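Notes for the bathroom shelf part of the Nutimari household goods set. The kitchen and laundry parts have their own files in the same folder.

# Nutimari: Toiletries and Bottles

## Scope

This part covers small upright goods of the sort kept on a bathroom shelf or moved to a table for sorting: screw-cap bottles, pump bottles, tubes that stand on their cap, cylinders and slim cartons. Towels, razors and anything in a spray can are out of scope. Soap bars were included in the first draft and later moved to the laundry part.

Records: 2210
Distinct items: 67
Maintainer: Ebuka Obi
Label review: Karim Lamrani, Amr Abdelaziz
Last edited: September 1, 2024

## Layout

```
toiletries/
 items.csv
 records.csv
 labels/
 notes/
```

`items.csv` has one row per distinct item. `records.csv` has one row per picture and points to an item by `item_id`. Where several items are visible, `item_id` is the one being handled and the rest go in `others`, separated by semicolons.

## Fields

| Field | Type | Meaning |
|---|---|---|
| item_id | string | Four letters and two digits |
| form | string | bottle, tube, cylinder, carton, jar |
| closure | string | screw, flip, pump, none, unknown |
| body | string | clear, translucent, opaque |
| fill | string | full, part, empty, unknown |
| main_colour | string | Colour of the body, ignoring cap and label |
| cap_colour | string | Colour of the closure |
| script | string | Writing system of the largest lettering |
| others | string | Remaining items in view |

`fill` can only be set for clear and translucent bodies. Opaque bodies are always `unknown`, even when the item was weighed.

`main_colour` causes most of the disagreements. A translucent body takes the colour that is seen, whether it comes from the plastic or from the liquid. Do not try to separate the two.

## Labelling rules

1. Copy lettering exactly as it reads, including partial words. Do not complete a brand name from memory.
2. Lettering seen through a body from the far side is copied as it appears and tagged `through`.
3. If the writing system is not certain, use `unknown` in `script` and leave a line in `notes/`.
4. Pump and stepped tops that cannot be told apart are entered as `unknown` under `closure`.
5. An item that is partly hidden is still listed in `others` if its form is clear.

## Sample record

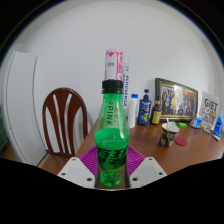
**Which colour is entered for a bottle with a cap of a different colour?**

The body colour goes in `main_colour` and the cap goes in `cap_colour`. Neck rings are not recorded.

For the record above, the entry is:

```
form: bottle
closure: screw
body: translucent
fill: part
main_colour: green
cap_colour: black
```

## Known problems

- White slim bottles and white cartons are mixed up in places when the lower half is hidden. Karim Hegazy is going through these and expects to finish in October.
- 1124 records have an empty `others` field. In the older ones this means the field was not filled in, so do not read it as a single item on its own.
- The shade words are coarse. Navy and dark blue are both entered as `blue`; pink and magenta are both entered as `pink`.

## Corrections

Send the record number, the field and the proposed value to Ebuka Obi. Corrections to `items.csv` need a second reviewer.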